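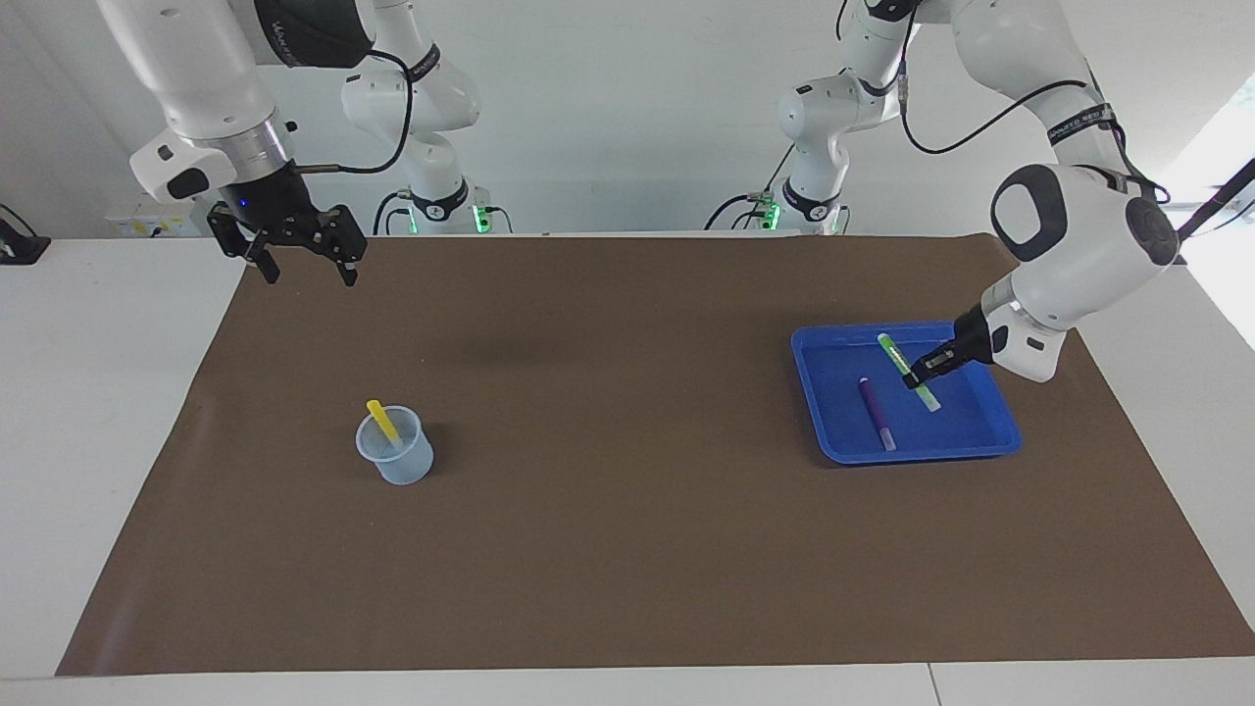 Two arms on the marker bench now — anybody else going through this?

Posted in: Shop Floor and Packing

uston_nights
Long post, sorry, I've had a lot of coffee. We put together art kits for schools and camps, and since June we've had a two-armed setup doing the part where markers go from the tray to the cup. The people I work with have mixed feelings and so do I. I did that job by hand for years before I moved over to checking. I knew which colors rolled and which ones had caps that popped off if you looked at them funny, and now I stand at the next table with a clipboard and watch something else learn it.

Nobody has been let go, I want to say that first. Two of us moved to checking and one went to shipping, which she asked for. What's different is the feel of the day. We used to talk all shift with our hands going. Now there's more walking, more looking at a screen, and when it stops everybody turns around at once. Curious how it went for other people once it settled in.

jola_packs
Oh, I could write you a book! We got ours at Jola a while back, for lotion samples, and the first month was miserable. I went home tired in a completely different way, all in the eyes and none in the shoulders. My wrists, though — I had braces on both of them for two winters and they're in a drawer now. I'd take that trade again, and I say that as somebody who complained the loudest.

Ask for a stool at the checking table. It took us far too long to think of it.

gluestick77
Glad about your wrists, truly. But "nobody has been let go" is a sentence with a date on it. At my last place they said the same thing, and then people left on their own and the jobs were never posted again. Ask what happens when somebody retires. Get it in writing if you can.

uston_nights
That's fair and I did wonder. The shipping spot was posted, the old bench spot wasn't. I'll bring it up at the Tuesday meeting.

zenstead_lurker
I'm a line lead at Zenstead, so take this with whatever salt you like. Our target by hand was 2,000 kits a shift. The plan on the wall for the new cell said 3,000. Our best shift so far is 2,808, and I was proud of it, and then the first thing I heard from upstairs was why wasn't it the other number. The people checking feel that pressure even though they can't make the arms go any faster. So my advice is to find out early whose number it is. If the machine's target gets hung on the checkers, you'll have cranky checkers, and they'll be right.

gluestick77
A line lead saying that out loud, I may have to lie down.

jola_packs
Ha! Be nice. I do disagree a little about the target though. Ours was high too, and it got the maintenance folks to come when we called, which they never did for my wrists.

do_it_by_hand
Different view from a small shop. We tried the demo from an outfit called Do and sent it back. It did fine on the plain sets, but we change what goes in the cup every week, and each change meant an hour of somebody fussing with it. My crew swaps over in the time it takes to say "purple instead of green." If your kits stay the same all summer, maybe it makes sense. I'd still ask who gets trained to make the changes, because that person has a job for as long as they want one.

uston_nights
Now that one I can answer, and it's the part I like. They asked for a name from the floor and I put mine in. I've done a few changeovers with the technician standing behind me, and I was slow, but it helped that I knew the markers. He had the tray turned the wrong way for how we refill it and hadn't noticed, and why would he, he's never refilled it.

zenstead_lurker
Make sure they pay you for it. Ours got a new badge and the same rate until she brought it up herself.

uston_nights
Same rate so far. Adding it to the list for Tuesday, right under the stool.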